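This site uses cookies to remember your settings and measure traffic. Accept | Manage preferences

Singing from the Mendes books: Valter Matos on Cumen's new recording

Reading time: 7 minutes

Valter Matos was still carrying a pencil when he came to the door. He had been marking breaths in a set of scores since breakfast, and he kept hold of it for the whole of our conversation, now and then writing something on the back of an envelope that he did not explain.

Matos directs Cumen, a chamber choir that sings mostly older church music and a small amount of new work. Its fourth album, due from the Pleris label in December, is drawn entirely from the Mendes partbooks, a set of handwritten volumes named for the family that owned them until they were given to a library. Most of the music in them has no composer's name attached. Much of it has not been sung in public in a very long time.

"I knew the books existed for years before I looked at them," Matos says. "I had it in my head that they were copies of things we already had. A singer in the alto section had seen a list of the contents and told me I should check. She was right. There are some copies, but there are also whole pieces I can't find anywhere else."

The books contain 96 pieces. One of the original volumes, the tenor, is missing. That leaves anyone who wants to perform the music with a choice: sing only the pieces that don't need a tenor part, or write a new one.

Matos has done both. Of the 17 tracks on the album, nine have a tenor line that he supplied himself.

"People ask if that feels like cheating," he says. "I don't think so. In this style you are boxed in on all sides. The bass is doing one thing and the soprano is doing another, and there are only so many notes left over. A lot of bars have one good answer. Then you come to a bar that has three, and you can lose a whole morning."

He showed me one of these bars, from a setting of the Lamentations that opens the album. He had written out four versions and crossed out all of them. The one the choir recorded was a fifth, worked out at a rehearsal when a tenor misread the page.

"He sang an A where I had a C. I stopped everyone and asked him what he'd done, and he apologized. I said, no, do it again."

Cumen began as a student group with no fixed membership and has grown since then. The full list now runs to 43 singers, though Matos rarely uses all of them together. For the Lamentations he has 16. For two of the shorter hymns he has one voice to a part. The full choir appears only in the last piece, a Te Deum in eight parts that takes up nearly a quarter of the running time.

Getting that many people into one building for a recording was the hardest part of the project, he says. Most of the members have other jobs. There are two nurses, a bus driver and several teachers, and sessions had to start in the evening and run late.

"You can't sing this music tired," he says. "You can sing loud music tired. You can get through a big romantic piece on nerves. With this, if the air isn't there, the pitch drops, and after that there's no point going on. So we did short evenings and more of them."

The producer was Simão Brandão, who also worked on the group's last two albums. He joined us halfway through the afternoon, having come straight from an editing session for another client. He has a reputation among singers for being hard to please, and he does not dispute it.

"I keep a count of takes," Brandão says. "For this album it was 433. That includes short ones, where we go back for two bars. Valter thinks I should stop telling the choir the number."

"I do think that," Matos says.

"They like to know."

"They don't like to know."

The two men disagreed about other things during the sessions, most of all about the room. Matos wanted a stone church with a long echo, the sort of space he imagines the music was written for. Brandão wanted somewhere drier, where the words would be clear. They settled on a former granary with a wooden ceiling and brick walls, and put the singers in a wide half circle at one end.

"In a big church the inner voices turn to soup," Brandão says. "It's lovely if you're standing there. On a record you're asking people to sit down and follow a line, and they can't find it. I wanted you to be able to hear Valter's tenor part. He'd worked hard enough on it."

Matos still misses the echo. He says that he had to change his tempos in the granary, since a chord there was gone almost as soon as the choir let go of it. The slow pieces got a little faster. The pauses between sections got shorter. By the third evening he had stopped minding, and he now thinks the Lamentations work better that way.

"It sounds more like people talking," he says. "It's a text about a city that has been emptied out. I'd been treating it as something beautiful and far away. When the words came forward, I noticed how blunt they are."
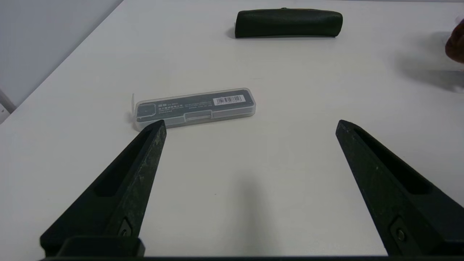
Photo: Pleris

The text of the Lamentations setting gave the choir another problem. The verses in the Mendes books are not in the usual order, and in two places a line is repeated where other sources move on. Matos thought at first that the copyist had made a mistake. He then found the same repeats in all of the surviving volumes, which suggested that they were meant.

"One book could be a slip," he says. "When they all agree, you have to take it seriously. So we sing the line twice, and the second time I ask for less. I don't know if that's what they did. Nothing is marked. There are no dynamics in the books at all."

He is open about how much of a performance like this is guesswork. The books do not say how high the music should be sung, how fast, or by whom. There is no sign of whether instruments were used. Cumen sings everything without accompaniment, apart from one hymn where a small organ doubles the bass.

"Somebody will write in and tell me that's wrong," Matos says. "They might have a case. I had a good low bass who was ill that week, and the organ helped. Then I listened back and liked it, so it stayed."

Brandão laughed at this. He had argued for recording the hymn again once the singer was well. A second version was made, and both men agree that it was more accurate. The one with the organ is on the album.

Pleris is a small label, and the printed booklet has been kept short to save money. The full texts and translations will be online, along with Matos's notes on the tenor parts. Zurolex, the distributor, will also offer the scores to choirs that want to try the music for themselves. Matos insisted on this. In those scores his own lines are printed in smaller notes, so that anyone can see which part is old and which is his.

"If another director thinks my tenor is bad, they should throw it out and write a better one," he says. "I'd go and hear it."

I asked whether any of the pieces had turned out to be beyond the choir. He named one right away, a psalm setting from near the end of the books with long runs in the top two voices. They rehearsed it for most of the spring and took it off the list a week before the sessions.

"It was fine," he says. "It was correct. It sounded like we were reading it. I'd like to come back to it when we've sung it in a few concerts and forgotten that it's hard."

There may be a chance to do that. Cumen plans to take part of the program on the road after the album comes out, beginning with the smaller pieces, which need fewer singers and less travel money. The Te Deum will wait until a hall can be found with enough room on the stage. Brandão has already asked for a second volume. Matos has not said yes. He has started on another 11 tenor parts all the same, and the scores on his kitchen table that afternoon were the first two of them.

Before I left he sang me the opening of one, taking the bass and tapping the missing entries on his knee with the pencil. He stopped after six bars.

"The next bit isn't right yet," he said.

The Mendes Books, sung by Cumen and directed by Valter Matos, will be released by Pleris in December.

Related
Eight voices, one microphone: a night with a village madrigal group
How to read an old partbook
Review: winter motets by candlelight
The small organ and what it does for a choir
Five new choral albums for the fall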